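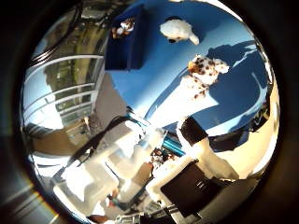 marrowfat replied:
Heywood did the Elgar last year and the hall was packed to the doors, so I can't see why everyone is grumbling about them having another go. It's a different conductor, a different soloist and they've got the bigger choir this time!

tenor_by_default wrote:
Not grumbling, marrowfat! I loved it, I was in it (back row, second from the left, slightly flat). I just think a summer festival ought to give the closing night to something people haven't heard. Fimville put on a whole evening of new brass pieces and I still hum bits of it while washing up.

Posted Aug 14, 2020

oboe_mum wrote:
Fimville had 44 people in the audience. I know because my daughter was selling programmes. Lovely evening, wonderful playing, but you can't hang a closing night on it when the hall holds 500.

tenor_by_default wrote:
Fair. 44 very happy people though.

quaverley wrote:
Can I put in a word for the Corkodine Quartet? They're down for the afternoon slot in the chapel and I'm more excited about that than the big finish. I heard them do the Ravel in a church with a dreadful echo and they played TO the echo, if that makes sense, leaving little gaps so it could catch up. The pizzicato movement was like rain on a greenhouse. Tickets are £29, which did make me gulp, but I've bought one.

marrowfat wrote:
£29 for a string quartet in a chapel with those pews? Bring a cushion. For that money I'd want the Elgar and a sandwich.

quaverley wrote:
It includes the talk beforehand! And the pews are fine if you sit by the pillar.

oboe_mum wrote:
They are not fine by the pillar. You can't see the cellist.

lower_brass_liz wrote:
Coming in on the closing night question, I think you're both a bit right. Why not do the Elgar in the second half and open with something new? The Jevow commission is only twelve minutes long and it has a gorgeous slow tune for the horns, then everything goes off like a box of fireworks. We read it through in rehearsal and people were grinning. You'd get your full hall and they'd go home having heard something fresh.

tenor_by_default wrote:
YES. This is what I should have said in the first place.

marrowfat wrote:
Twelve minutes I could manage. I'd still put it after the interval, mind, or half of them will stay in the bar till it's over.

lower_brass_liz wrote:
But then the choir's sitting there for it with nothing to do.

marrowfat wrote:
They can listen, it'll do the tenors good.

quaverley wrote:
Does anyone know if the 243 bus is still running late on festival nights? I missed the encore last time sprinting for it.

oboe_mum wrote:
Last one goes from outside the library, same as before. I'll be driving back after the Elgar and have a spare seat if you don't mind an oboe on your lap.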